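Wendbridge Home Help
3 answers · 14 shares

Yellowed plastic bins: can they be whitened, and should I bother?

Natsumi Uchida
I store dry pasta, flour bags and pet food in open plastic bins in a pantry with a south window. The older ones have gone from white to a sort of butter color, worst on the side facing the glass. They are polypropylene (5 in the triangle). Dish soap and baking soda paste did nothing.
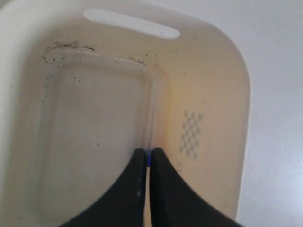

I have read about hydrogen peroxide and sunlight for old computer cases. Does that work on this plastic, and does the yellowing mean the bin is getting weak? All of them hold 18 liters or less and none gets stacked.

Tarmo Uibo
The computer case method is for ABS, where the flame retardant is often blamed for the color. Polypropylene usually yellows from its own antioxidants reacting, or from UV. Peroxide sometimes lightens it a little. More sun may fade the color and will keep breaking down the plastic, so you trade strength for looks.

To check for weakness, press the middle of a long wall with your thumb and let go. Sound plastic flexes and returns. If you hear ticking or find chalky powder on a dark cloth, retire the bin. Look closely at the corners and around any cutouts, where cracks tend to start.

A UV film on the window will slow it down. I put Ikmont film on mine in January and have no complaints so far. Keep bleach off the bins. 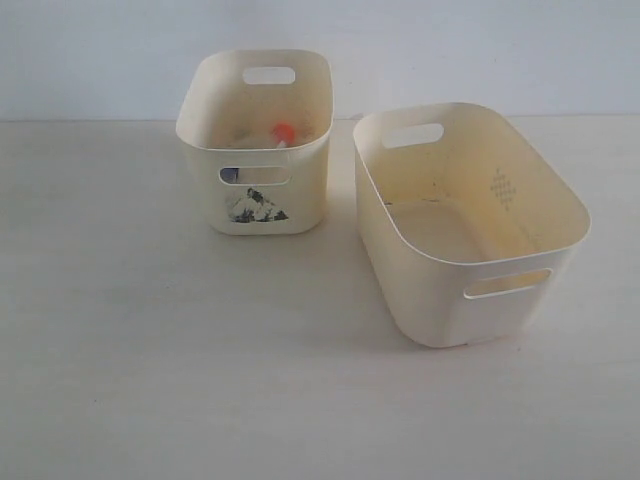
Dasura disagrees on the bleach: a weak mix, a capful in a sink of cold water for ten minutes, took food stains out of hers with no harm. It did nothing for yellowing from age.

Fiadzo
just buy new ones, they're cheap

2,353 views · 6 comments

We use cookies to keep you signed in. Accept | Settings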